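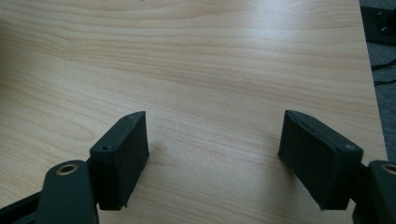 Figure 1. Work surface, light wood grain.

Section 4: Stretching Paper on the Stuma Board

Stretch any watercolor sheet lighter than 400 gsm before laying a full wash. Heavier sheets can be used as supplied. The steps in this section apply to the Stuma board in both sizes and to Kilano gummed tape. For other tapes, follow the maker's wetting instructions in place of step 6.

4.1 Before you start

Set the board on a level table with the sealed face up. Wipe it with a damp cloth and let it dry. Old tape glue left on the board will mark the back of the next sheet. Remove it with warm water and a plastic scraper.

CAUTION: Do not use a metal blade on the sealed face. Cuts in the sealer let water into the core, and the board will bow.

4.2 Procedure

1. Cut the sheet so that at least 8 mm of board will remain bare outside the tape on every side.

2. Mark the working side lightly in one corner with a pencil. The two sides are hard to tell apart once the sheet is wet.

3. Cut four strips of tape, each longer than the edge it will cover. Keep them dry and away from the water tray.

4. Lay the sheet in a tray of clean, cool water. Soak times are given in 4.3.

5. Lift the sheet by two corners and let it drain over the tray until the drip slows. Lower it onto the board from one short edge, working side up. Smooth from the center outward with a clean sponge. Do not rub.

6. Wet the first strip with one pass of a damp sponge. Place it along a long edge, half on the paper and half on the board. Press down along its full length.

7. Repeat for the other long edge, then for the two short edges. Overlap the strips at the corners.

8. Blot the tape with a dry paper towel. Leave the board flat until the sheet is dry to the touch across its whole area.

NOTE: Small ripples are normal while the sheet is wet. Do not lift the tape to chase them.

CAUTION: Do not dry the sheet with a heat gun. A hair dryer on the cool setting may be used after the surface shine has gone.

4.3 Soak times

Laur Smooth, 355 gsm: 8 minutes
Laur Rough, 355 gsm: 8 minutes
Himirel student pad: wet both sides with a sponge, no soak

The Himirel pad is lightly sized and will pill if soaked.

4.4 Removing the finished painting

Wait until the painting is fully dry. Slide a bone folder under the edge of the sheet and work along one side at a time, opposite sides first. Trim the taped margin with a straightedge on a separate cutting mat.

4.5 Faults

Tape lifts at a corner: too much water on the tape. Re-wet the corner lightly and press.

Sheet tears along the tape line: the sheet was left to soak too long, or dried too fast.

Center of sheet stays raised: air under the sheet at step 5. Soak again and repeat with new tape.

Section revised April 26, 2019. Text: Randi Eklund. Checked: Holger Fagerlund.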